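Grorkadance Control Suite – Set-up Guide
Section 4: Checking the workspace map before planning

Print this page | E-mail this page

This section covers the workspace map, the object list and the first dry plan. It assumes you have finished the arm calibration in Section 3 and that both processes (Usico for perception, La for planning) start without errors. If either one is restarting in a loop, go back. Nothing in this section will fix it.

The start-up wizard will tell you that the map is ready as soon as it has run once. Do not take its word for it. The green tick means that a map file was written to disk. It says nothing of whether the map matches your table.

4.1 Loading the map

1. Stop any running task and put the controller in Hold.
2. Open Tools > Workspace and choose New from fixed camera.
3. Enter the cell name exactly as you did in Section 3. Names are case-sensitive and the error message for a wrong one is blank.
4. Set the origin to Base plate. The other choice, Auto, picks a corner of whatever flat thing it finds first and has moved the origin between restarts on our own bench.
5. Press Capture, then wait for the grid overlay to settle.
6. Save the map under a new name. Do not overwrite the old one until you have finished 4.4.

Note: older releases shipped with the origin set to Auto. If you upgraded from one of those, the setting is carried over without warning.

4.2 Tape lines and the grid

Usico can use tape on the work surface to check its own scale. The release notes describe this as self-correcting. In practice it corrects well when the tape is straight and contrasts with the surface, and it corrects confidently in the wrong direction when the tape is wavy, broken or partly hidden by an object.

1. In the Grid tab, turn on Show detected lines.
2. Compare the overlay with the raw camera view, one line at a time.
3. Untick any line that is bent, or that the software has joined across a gap.
4. Keep at least 2 lines that cross. One of them should start near the base.
5. Press Refit and read the residual. Anything over 10 means the fit has failed, whatever colour the box is.

Caution: slanted lines near the border of the view are often slanted because of the lens. If you let the fit treat them as true diagonals, every position on that side will be off, and the planner will not complain.

4.3 The object list

Put the things you mean to work with on the surface and run Detect once. Resist running it several times until the list looks right. The program keeps the best-scoring pass and throws away the ones that would have told you there was a problem.

The mug is the easy part of a kitchen layout like the one below, standing upright in its own cell with the base plate behind it. The stand lying on its side and the overlapping lemon slices are where you should spend your time.
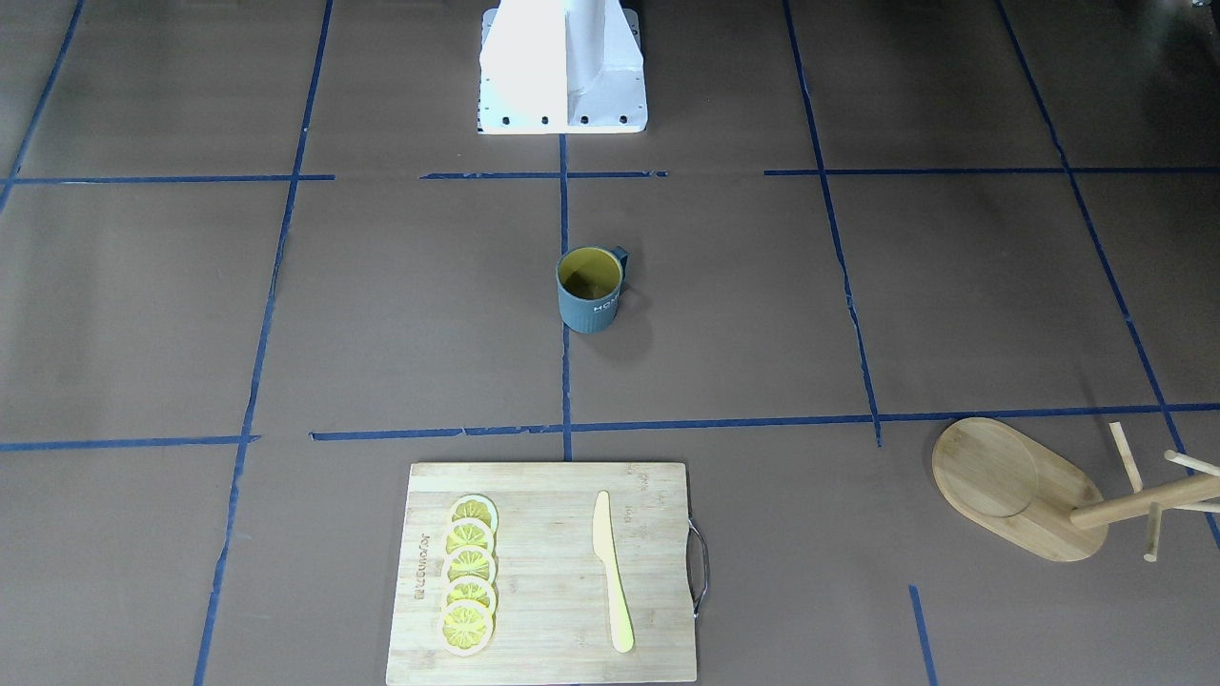 Hường Lại disagreed with the order of work when she read the draft: in her view the mug ought to be checked first every time, as a wrong handle angle ruins more grasps than a bad stand model ever will, and the detection score hides it. She would also like the score column removed from the list altogether. We have kept the order and left the column in, but her point about handles is fair and step 3 was added for it.

1. Click each entry and check that its outline sits on the right object.
2. For anything lying down, open Pose and look at the up axis. The stock model for a mug stand assumes that it is upright. If the axis points at the ceiling and the stand does not, choose Re-pose and pick Side.
3. For anything with a handle, turn on Show grasp axis and compare it with the camera view.
4. For overlapping items, set Grouping to Stack. Left on Single, the list may merge sliced food into one long object, or drop the pieces underneath.
5. Mark the cutting board as Support. If you skip this, La treats the board as an obstacle and refuses to reach for anything on it.
6. Check thin items by hand. A plastic knife lying flat has little height, and the depth filter may take it for part of the board.

Note: printed text on a mug or board has no bearing on the pose. The option Use labels is on by default and we suggest turning it off.

4.4 First dry plan

1. Set Mode to Dry. Confirm that the status bar reads DRY as well, as the menu and the bar can disagree after a reload.
2. Choose one object and one target cell.
3. Press Plan. The log should give a node count and a path length.
4. Play the path at the slowest speed and watch the clearance figure, especially near anything that runs out of the camera's view. Usico closes off such shapes at the border of the image, so the planner believes the space beyond is free.
5. Add a keep-out box by hand for each of those shapes and plan again.

For comparison, our last dry plan at Kasholm gave 2,941 nodes before the keep-out boxes went in and failed on the first try afterwards. We count the failure as the more useful result. The first path went straight through a part of an object that the camera could not see.

Caution: do not switch to Live from the Plan window. Close it, return the controller to Hold and follow Section 5. The Live button in this window skips the speed limit check. It has been reported as fault 19 and is still open.

Section text: Liis Raudsepp. Corrections: Lợi Thân.

Contact | Copyright Grorkadance | Back to top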